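Workshop notebook, Wultcombe
May 17, 2022

Equipment plan for the second half of the year. Writing it down now while the quotes are in front of me, before the spreadsheet goes round.

We have two things to settle: whether to buy a second arm, and which fingers to standardise on. The arm is the big one. The quote from Polishchuk is good for 60 days, and delivery is August at the earliest. The Drorcombe site wants an answer before then so they can sort out the bench and the extra sockets. I have asked them to hold off on the bench until we know the base plate pattern. Last time we drilled twice.

Lead times on the small parts are worse than on the arm. Plain parallel fingers are 27 working days. The pads are in stock but only in packs of 10, and we get through them slowly, so one pack will do. Cable for the wrist is 180 a length from the usual place. I had put down two lengths in the last version and have cut it to one, with a note to reorder if we run a spare camera.

Spent the morning in the simulator checking whether the straight fingers would do for the shelf jobs, or whether we need to pay for the offset pair. Had the wrist view up for most of it, looking at how much room the fingers take up when the hand is tipped over. The room model is the stock one that came with Neneo, pictures on the wall and all.
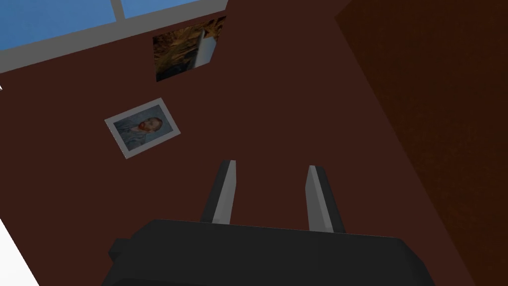

Should the second arm go in this year's budget or next?

This year's, provided the order is placed before the quote runs out. If it slips past that we would be paying from next year's money anyway, and the small parts should then be ordered on their own so the first arm isn't left waiting for them.

The straight pair has a simple blade shape with squared-off tips, which suits us. We can make a spare set in house if one gets bent. The offset pair would have to come from the supplier each time. I am leaning towards straight fingers on both arms and one offset pair kept in the drawer at Drorcombe.

Things not yet in the plan:

Calibration. The first arm is due and I had forgotten it would fall in the same quarter. Needs its own line.

Neneo seats. We have one and share it, which is fine until two people want it in the same afternoon. A second seat is cheaper if it is bought along with the renewal, so it should go in at the same time. Check the renewal date.

Guarding at Drorcombe. They have panels left over from the old cell. Need heights and whether the feet are still with them. If not, new feet are a small cost but a slow order.

Training. I would sooner do this ourselves over two mornings than pay for the course again. The notes from the first arm are decent apart from the section on tool changes - that part was written before we changed the coupling and should be thrown out.

Freight is still a guess. Polishchuk quote to their own depot and not to our door, and the lift at Wultcombe won't take the crate. If the arm goes straight to Drorcombe we avoid the lift but need somebody there to sign and check it over. Asked for a delivered price to both sites.

To do: chase the freight figure, confirm base plate drawing, order the one pack of pads, move calibration to its own line, send the draft to Drorcombe with the bench question at the top.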